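Getting Tea and Coffee Stains Out of Cups

Posted by Eimear Fahy
Jun 11, 2020

Brown rings inside a cup are tannin, and ordinary dish soap doesn't do much to them. They build up faster in hard water. Ours in Devavlow is very hard, so I end up doing this every couple of weeks.

Start with baking soda. Put a teaspoon in the damp cup, add a few drops of water and rub the paste around with a soft cloth. Get up under the rim, where the stain is usually darkest. Rinse and look at it in daylight before you decide it's done.

For an old stain, fill the cup with hot water, stir in 2 teaspoons of baking soda and leave it overnight. Denture tablets work too, one per cup. Don't use bleach on anything with a crackled glaze. It gets into the cracks and you will taste it. 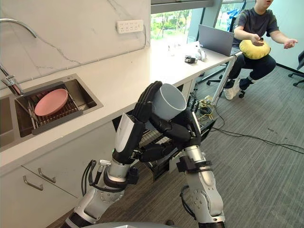
A light gray cup with a thick rim. Matte finishes need a softer cloth than glossy ones.

Gray marks that look like pencil lines are something else. They are metal left behind by spoons, and a powdered cleanser made for cookware takes them off. Try a small spot on the bottom first. My aunt Philomena Gilmartin used steel wool on a set of Bavine mugs and they have been dull ever since.

Travel mugs: take the gasket out of the lid and wash it separately. Let it dry completely before you put it back. If the lid still smells, soak it in one part white vinegar to two parts water for an hour. Vinegar and baking soda cancel each other out, so use one, rinse, then use the other if you need to.

Plastic cups hold on to stains more than ceramic. Once the inside is scratched I stop using them for coffee and keep them for measuring out birdseed.

Next: cleaning a kettle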